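How to Prepare Toys and Small Household Goods for Donation

Tranum Community Exchange
Last updated 08/07/2026

The Tranum Community Exchange accepts toys, baskets, games and small household goods at its Hasham and Krawczyk locations during all posted hours. These instructions explain how to sort, clean, pack and deliver a donation so that it can be placed on the shelves without delay. Please read the full page before your first visit.

Before you begin

Set aside a clear table or a section of floor. You will need two soft cloths, a bowl of warm water, mild dish soap, a dry brush, a roll of masking tape, a marker and several sturdy boxes. Boxes from a grocery store are suitable if they are clean and have a solid bottom.

Step 1. Sort by material

Divide your goods by what they are made of before you divide them by type. Wood, wicker, plastic, fabric and metal are each cleaned in a different way, and a mixed pile leads to mistakes. Items made of more than one material should go with whichever part is most easily damaged by water. A wooden train with felt seats, for instance, belongs with the fabric goods.

Loose parts should be kept in an open container while you work. Puzzle pieces, blocks and game tokens are easily lost during sorting, and a set with missing parts can be offered only as spares.
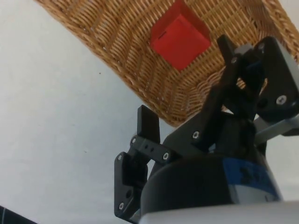
Step 2. Check each item

Look over every item in good light. The Exchange cannot accept the following:

Items with broken edges, splinters or exposed nails
Items with flaking or peeling paint
Toys with loose magnets or open battery covers
Goods with mold, a strong smell of smoke, or signs of insects
Products that have been recalled by the maker

Ordinary wear is acceptable. Scuffs, small dents and faded color do not prevent an item from being used, and donors are asked not to repaint or varnish anything before bringing it in. We have no means of confirming what paint has been used at home.

Step 3. Clean wooden goods

Wipe each piece with a cloth that has been dipped in soapy water and wrung out well. Follow with a second cloth dampened in plain water. Do not soak wood, and do not place it in a dishwasher — the grain will rise and glued joints may open. Stand the pieces apart from one another on a towel and turn them once. Allow a full night for drying.

Rough spots may be smoothed with fine sandpaper, working along the grain. Wipe away the dust before packing. 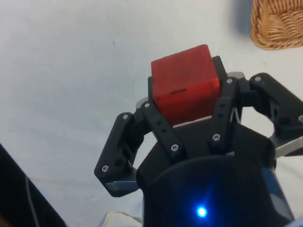 Step 4. Clean wicker and woven goods

Take the item outdoors and remove dust with a dry brush, following the direction of the weave. Wipe with a damp cloth where needed. Loose ends may be trimmed with scissors, but a rim that has come undone should be left as it is and marked with tape. The repair group at the Krawczyk location will decide whether it can be mended.

Step 5. Clean plastic and fabric goods

Plastic items may be washed by hand in warm, soapy water. Remove batteries first. Fabric items should be machine washed according to the label and dried completely. Stuffed toys without a label can be accepted only if they are new.

Step 6. Pack and label

Place heavy items at the bottom and fill any gaps with plain paper. No box should weigh more than 18 pounds. Write the type of goods on two sides of the box, and add the word "complete" or "incomplete" for any set. Each household may bring four boxes per visit.

Step 7. Deliver your donation

Boxes are received at the side entrance of both locations. Please do not leave goods outside after closing. Donors who require a receipt should ask for Form 591 at the desk and keep the signed copy, as duplicates cannot be issued later.

Larger donations

Schools, child care centers and other groups wishing to bring more than four boxes must reserve a time through the Idance booking page. Requests for March should be made early, as the Hasham location closes for one week that month for its yearly stock review.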